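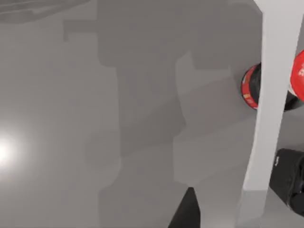

Sim co-training: are shadows in the render worth the cost?

Posted by esowa

Good evening to all. I would like to ask for opinions on a result from our kitchen tasks, as my colleagues and I do not agree on how to read it.

The setup is simple. We train one policy on simulated demonstrations mixed with a small set of real ones. In this run it was 4000 simulated episodes and 200 real. The tasks are the usual ones: put a bottle on a plate, move a spoon, turn a knob on the microwave. We rendered the same simulated episodes two times, first with soft shadows and then with shadows switched off. Everything else was kept identical, including the seeds and the order of the batches.

On the real robot the policy with shadows was better in picking and placing, by 8 points of success rate. For the knob tasks I see no difference which I would dare to report. My explanation is that the shadow of the arm and of the object gives the policy a hint of height above the counter, and this hint is missing in the flat render. The price is that rendering takes around 2 times longer.

The bottle and plate layout, version with shadows:
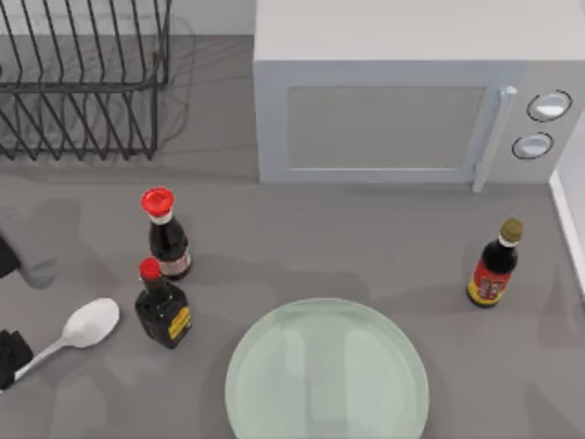

Shehu wrote:
I don't buy the height explanation yet. You changed the whole brightness statistics of the picture when you turned shadows off. Maybe the encoder just likes images that are a bit darker and less uniform. Did you try shadows that are wrong on purpose, for example from a light that moves independently of the arm? If the gain stays, then it was never about height.

esowa wrote:
Thank you, this is a fair objection. We did not try it. We tried only to change the light direction between episodes, but inside one episode the shadow was always correct. I will put your version in the queue, it can run on Sunday when the machines are free.

Covska wrote:
I am with esowa on this one. We saw something similar in the Skidedico project with drawer tasks. When we removed the contact shadow under the object, the gripper started to close too early, a finger's width above the table. The brightness was matched in our case, we corrected the histogram afterwards. So for me the geometry matters and the statistics come second.

Shehu wrote:
Matched histogram is not the same as matched local contrast. But fine, it is a better control than nothing. How many seeds for the training?

Covska wrote:
One per condition. I know.

Shehu wrote:
Then we are comparing two anecdotes :)

utby wrote:
Can I ask about the knobs? It surprises me that they show no gain. A knob has a ridge and the ridge should be easier to see with shading. What views do you give the policy there?

esowa wrote:
Mostly it depends on the close view. I attach one for you. My guess is that at this distance the shape is already clear enough, and the difficult part is the rotation and not the approach. Failures on the real robot were slips during turning, and no shadow will help with this.
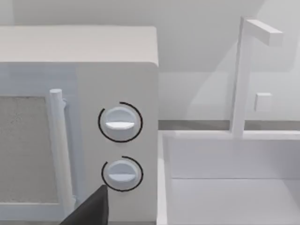 Simulated close view for the knob task, with the fingertip near the lower knob.

utby wrote:
Thanks. Is the black arc around the knobs present in all of your training images? If it is an overlay I would remove it and train again. The policy can learn to look at the arc – and on the real microwave it has to find the knob without it. That alone could hide a gain from shadows.

esowa wrote:
I must check with the person who made the asset, I do not want to guess. If it is in all episodes then the comparison on knobs is weaker than I thought, and I will say so in the text.

Shehu wrote:
Please also report per-task numbers instead of the average. And more seeds, for pick and place at least.

esowa wrote:
Agreed for the per-task table. For the seeds I have to ask for compute, the render with shadows is the slow part. I will write again in this thread when the run with the wrong shadows is finished.

Eugeniusz Sowa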